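Monday, 29th December

The shop was closed to customers today, but I went in at nine anyway to help with the counting. It is quiet in Farkdale between the holidays. Only the bakery and the pharmacy had lights on, and the bus came with two people in it.

I have been with the hospice shop since spring and this was my first year-end. I thought it would be only shelves and boxes, but most of the morning went to paper.
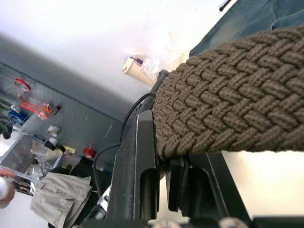
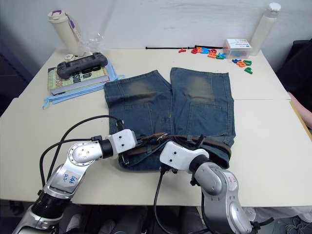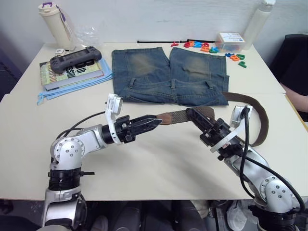

What is the money from the shop used for? It pays for the night nurses who visit patients at home, and whatever is left goes to the day room at the hospice.

I write this down because a woman asked me at the counter before Christmas and I gave her a poor answer. I said "for the hospice", and she waited for more, and I had no more. So this morning I asked in the office and they explained it to me with the sheets on the table. Next time I will know.

The numbers, so that I have them in one place. In December the shop took $1,816 in the last full week, the best week of the year. The week before was less good because of the ice. We had 443 separate sales in that best week, so most people spent only a few dollars. The big things, the dresser and the two armchairs, went earlier in the month and are not in this sum.

There was also the letter from Janssen, the lumber company on the river road. They will give $1,000 for the new ramp at the hospice, and they will send the wood separately at cost price. I read the letter twice to be sure I understood "at cost". The old ramp is too steep. When they bring a bed out to the garden, two nurses must hold it from below, and in wet weather they do not try it at all. The new one will go around the side by the kitchen door. It takes away one flower bed, and there was some complaint over that, but the roses can be moved in January if the ground is not hard.

We ate lunch in the back room, soup from a thermos and the end of a fruit cake which somebody had left for us. The heater makes a clicking sound and gives heat only on one side. I sat on the good side.

In the afternoon I walked up to the hospice with the envelope of receipts. They moved the family kitchen this autumn from the Podberg house to the main building, and I had not seen it since it was painted. It is yellow now. There is a long table, and a kettle that is always warm. A man was washing his cup very slowly, and then he washed mine too, without asking. We talked a little about the road and the snow. I did not ask who he was visiting. In my first month I would have asked, from politeness, and I have learned that here it is more polite to wait.

The Podberg house will stay empty until they decide. One plan is rooms for families who come from far away and now must sleep in the motel by the highway. The other plan is to sell it. I hope for the rooms, but the roof needs work and I have seen the estimate, so I understand the people who want to sell.

They showed me the remembrance tree too. It stands in the front hall and every paper star has a name written on it. They had 500 stars printed and had to cut more by hand in the last week, and you can see which ones are cut by hand, the points are not even. I like those better. I looked for the one I wrote in the first week of the month and found it near the window, a little turned to the wall. I turned it back.

Then I had to hurry, because the last bus leaves early this week and I had forgotten it. I caught it. The driver had the radio on, some program about cheese.

At home there was a message about the Lalitz concert. The choir will sing for the hospice again at the end of January, in the school hall this time, as the church heating is broken. They are looking for people to sell tickets at the door and to put out chairs. I answered that I can do chairs. Selling tickets makes me nervous, people ask fast questions and the hall is loud, and in a loud room my English becomes ten years younger. But then I thought about the woman at the counter and I wrote a second message, that I can do tickets also if they have nobody else.

To do this week: return the keys to the side door. Buy labels, the small ones. Ask about the price for winter coats, if it goes down after New Year or later. Call my sister before she goes to sleep, it is six hours later there and I always forget - today I forgot again.

My feet are cold and the soup pot is still not washed. I will do it in the morning.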